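4. 그리퍼 비교 실험
그림 3은 본 절의 비교 실험에 사용한 작업 셀이다.

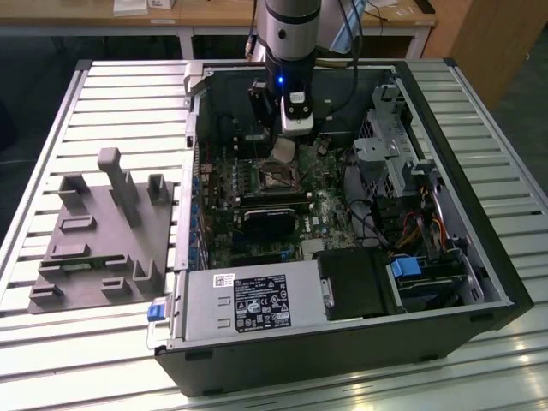 그림 3. 비교 실험용 작업 셀. 측면 패널을 분리한 데스크톱 본체를 알루미늄 작업대에 눕히고, 그리퍼를 프로세서 영역 바로 위에 위치시킨 상태. 본체 왼쪽은 3D 프린팅 고정 플레이트.

4.1 실험 구성
폐컴퓨터 분해 공정에서 그리퍼의 선택은 대상 부품의 크기보다 부품 주변의 여유 공간에 더 크게 좌우된다. 3절에서 정의한 접근 여유 지표에 따르면 데스크톱 본체 내부의 부품은 대부분 한 방향에서만 접근이 가능하며, 그마저도 전원 배선과 드라이브 케이지의 간섭을 받는다. 이에 본 절에서는 동일한 로봇 팔과 동일한 제어기를 유지한 채 엔드이펙터만 교체하여 두 종의 평행 그리퍼를 비교하였다.

비교 대상은 Pokora 그리퍼와 Fu 그리퍼이다. 두 그리퍼는 모두 전동식이며 손목 플랜지의 체결 규격이 같다. Pokora는 손가락이 길고 강성이 높은 반면 몸체의 폭이 넓다. Fu는 몸체가 좁고 손가락 끝에 유연 패드를 장착하였으나 최대 파지력이 낮다. 공구 중심점은 그리퍼를 교체할 때마다 다시 보정하였고, 보정 잔차가 기준을 넘으면 해당 세션의 시행을 모두 폐기하고 처음부터 다시 수행하였다.

대상 본체는 측면 패널을 제거하고 내부가 위를 향하도록 눕혀 작업대에 배치하였다. 그림 3과 같이 주기판, 확장 슬롯의 그래픽 카드, 방열판, 드라이브 케이지, 전원 공급 장치가 모두 상부에서 노출된다. 본체의 위치는 기계적 스토퍼로 맞춘 뒤 시행마다 평면 내에서 무작위 오프셋을 부여하였다. 오프셋의 범위는 두 그리퍼에 동일하게 적용하였으며, 난수 시드도 공유하였다.

4.2 시행 절차
분해 작업은 16개의 단위 동작으로 나누었다. 단위 동작은 접근, 파지, 해제, 인출의 네 유형 중 하나에 속한다. 나사 체결부는 사전에 풀어 두었으며, 본 실험의 평가 범위에는 포함하지 않았다. 커넥터의 잠금 해제와 확장 카드의 인출은 포함하였다.

각 시행은 Sustcombe 제어기가 전체 동작 계획을 읽어 들이는 시점에 시작하여, 팔이 대기 자세로 복귀하는 시점에 종료한다. 제어기는 위치 제어와 임피던스 제어를 전환하며, 전환 조건은 손목에서 측정한 접촉력으로 정하였다. 임피던스 이득은 예비 실험에서 그리퍼별로 조정하지 않고 공통 값을 사용하였다. 이득을 개별 조정하면 절대 성능은 높아질 수 있으나 그리퍼 형상의 영향과 제어 이득의 영향을 분리하기 어렵다.

실패는 다음 세 경우로 정의하였다. 첫째, 파지 후 부품이 손가락에서 이탈한 경우이다. 둘째, 접촉력이 안전 한계를 초과하여 제어기가 정지한 경우이다. 셋째, 제한 시간 내에 단위 동작을 완료하지 못한 경우이다. 실패한 단위 동작은 2회까지 재시도를 허용하고, 그 후에도 완료되지 않으면 시행 전체를 실패로 기록하였다. 재시도에 소요된 시간은 시행 시간에 합산하였다.

유효한 단위 동작 기록은 두 그리퍼를 합하여 767건이다. 통신 지연으로 힘 데이터가 누락된 23건은 이 수치에 포함하지 않았다. 누락 기록은 두 그리퍼에 걸쳐 분포하였고 특정 동작 유형에 집중되지 않았다.

4.3 결과
접근 및 해제 동작에서는 두 그리퍼의 차이가 관찰되지 않았다. 차이는 파지와 인출에서 나타났으며, 그 방향은 서로 반대였다. 커넥터와 같이 작은 부품의 파지에서는 Fu의 재시도가 적었다. 유연 패드가 자세 오차를 일부 흡수하고, 좁은 몸체 덕분에 배선 다발을 우회하는 경로가 짧아진 것으로 해석된다. 반대로 그래픽 카드의 인출에서는 Pokora가 우세하였다. Fu는 인출 초기에 카드가 패드 면을 따라 미끄러지는 경향을 보였고, 제어기가 이를 보상하기 위해 파지 위치를 재설정하면서 시행 시간이 길어졌다.

안전 한계 초과에 의한 정지는 Pokora에서 더 자주 발생하였다. 정지 시점의 관절 자세를 분석한 결과, 대부분 손가락이 아니라 그리퍼 몸체의 측면이 드라이브 케이지와 접촉한 경우로 분류되었다. 접근 각도를 기울이면 접촉은 줄어들지만 손가락과 부품 면의 평행도가 나빠져 파지 실패가 늘어난다. 이 상충 관계는 케이지에 인접한 부품에서 두드러졌으며, 주기판 중앙부에서는 나타나지 않았다.

4.4 논의
앞의 결과는 단일 그리퍼로 전체 공정을 수행할 때 대상 부품의 구성비가 그리퍼 선택을 결정함을 시사한다. 자동 공구 교환 장치를 도입하면 부품별로 그리퍼를 배정할 수 있으나, 교환에 드는 시간이 재시도 감소에 따른 이득을 상쇄할 수 있다. Fludthorpe 작업 셀에서 수행한 선행 시험에서도 교환 횟수가 늘어날수록 총 시간의 이득이 감소하였다. 교환을 한 차례로 제한하고 커넥터 작업을 공정 전반부에 모으는 순서가 현실적인 절충안으로 판단되며, 해당 순서의 계획 방법은 5절에서 다룬다.

본 실험에는 몇 가지 제약이 있다. 대상 본체의 기종이 제한적이므로 내부 배치가 다른 소형 본체에 결과를 그대로 적용하기 어렵다. 패드의 마모도 별도로 통제하지 않았다. 패드는 세션 시작 전에 육안으로 점검하고 손상이 확인되면 교체하였으나, 마찰 계수의 변화를 측정하지는 않았다. 인출 동작에서 나타난 Fu의 미끄러짐 가운데 일부는 마모의 영향일 수 있다.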